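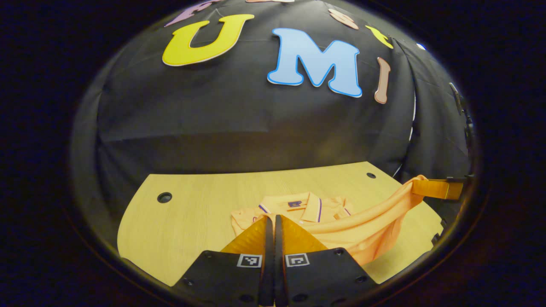
Remo Morelli would put the collar rule ahead of all the others, and he has said so in every revision of the Dradham guide: find the collar before you close a finger on anything, and the rest of the shirt will more or less follow.

By Rostyslav Pylypenko, 13th October

The Dradham guide is a set of good-practice rules for teaching robots to handle clothing with hand-held grippers. It grew out of shared notes at Tamuno, and it is still a friendly sort of document – part standard, part kitchen-table advice.

Its best-loved section deals with crumpled garments. A polo shirt in a heap is the usual practice piece, with a collar and a buttoned placket to steer by. The guide asks that soft fingertips touch the cloth before any hard part does, that the printed markers on the fingers stay in plain view, and that a second gripper, when one is used, hold its end of the fabric without dragging the whole heap along.

The current edition runs to 14 rules, and a session may be logged as complete only after 43 accepted folds. Failed tries are kept too, with a short note on each, and a new edition is due in November.

Comments

Venero: We follow it pretty closely, but 43 is a lot of folds for one afternoon!

Wokero: Does the collar rule cover hoodies? I read that part twice and I'm still not sure.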